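Filed under: Workshop & Storage / Small Parts

Setting up a small-parts drawer cabinet

A drawer cabinet is the cheapest way to get screws, beads, fuses and picture hooks out of jam jars. Most people fill one in ten minutes and then spend years opening the wrong drawer. An hour of sorting before anything goes in will prevent most of that.

I use the plastic cabinets with a molded body and clear drawers. The steps are the same for any make. Mine came from the Felano store in Wolorthorpe, and I have an older Adholm one that I bought secondhand.

What you need

- The cabinet, with all its drawers
- A muffin tin or a few shallow bowls for sorting
- Dish soap and a soft cloth
- Paper labels or a label maker
- Clear tape
- Small zip bags
- A pencil and a sheet of paper

Step 1. Take out every drawer and wash it

Pull each drawer forward until it stops, lift the front slightly, and slide it the rest of the way. Some cabinets have a small stop at the back of the drawer, so don't yank. Wash the drawers in warm soapy water and let them air dry overnight. Do not use the dishwasher. Screws stored in a damp drawer will rust, and the stain does not come out of clear plastic.

Wipe the inside of the body as well. Dust collects at the back of the openings and keeps drawers from closing all the way.

Step 2. Check the fit

Put the dry drawers back empty and open and close each one. If one sticks, try it in another opening of the same size. Molded cabinets vary a little and a drawer that binds in one place will often run freely in the next. If it still sticks, rub a plain candle along the bottom edges.

Step 3. Sort before you assign

Tip everything you plan to store onto an old towel. Sort by type first, then by size. Wood screws, machine screws, washers, wall anchors and nails are enough groups to start with. My last sort came to over 800 pieces, and a good part of it was bent nails and stripped screws that went straight into the scrap metal tin.

Anything you cannot name goes in one bowl. Give it one drawer at the end and no more than one.

Step 4. Draw a plan

Sketch the grid of drawers on paper and write in what goes where. Put the things you reach for every week at chest height. Heavy items go in the bottom rows, especially if the cabinet stands on a table and is not screwed down. A cabinet with all its weight at the top can tip when you pull a full drawer out.

Keep families together and let sizes run left to right, small to large. Leave at least 2 drawers empty. You will buy something in September that you did not plan for in spring.

Step 5. Fill, but not to the top

Fill each drawer to two thirds. Past that, pieces catch on the opening above and fall down behind, and you have to take out half the cabinet to get them back. Very small parts such as grub screws or watch batteries should go in a zip bag inside the drawer – 20 to a bag is easy to handle.

Step 6. Label

Clear fronts help, but a #6 and a #8 screw look the same from three feet away. Put the label on the flat part of the drawer front, below the finger pull, where your thumb won't rub it off. Cover paper labels with clear tape. Write the size first and the type second.

My neighbor Ebere Nwankwo tapes one sample of the part to each drawer front instead. It works well for buttons and beads, less well for anything heavy.

Step 7. Place the cabinet

Stand it on a flat surface with room in front to pull a drawer fully out. If children use the room, screw it to the wall through the holes in the back panel. My Adholm has keyhole slots. The Felano needed a small wooden cleat along the top, which I cut from an offcut of shelf.

Keeping it in order

Pull a drawer all the way out and carry it to the job. Bring it back to the same opening when you finish. Once or twice a year, go through the unnamed drawer and throw out what you still cannot name.

If you run out of space, add a second cabinet of the same make so the drawers swap between them. Edet sells a divider strip, part 332, that splits a wide drawer in half – check the width of your drawers before ordering, and trim the strip with scissors if it is slightly long.

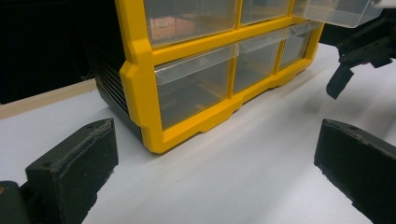
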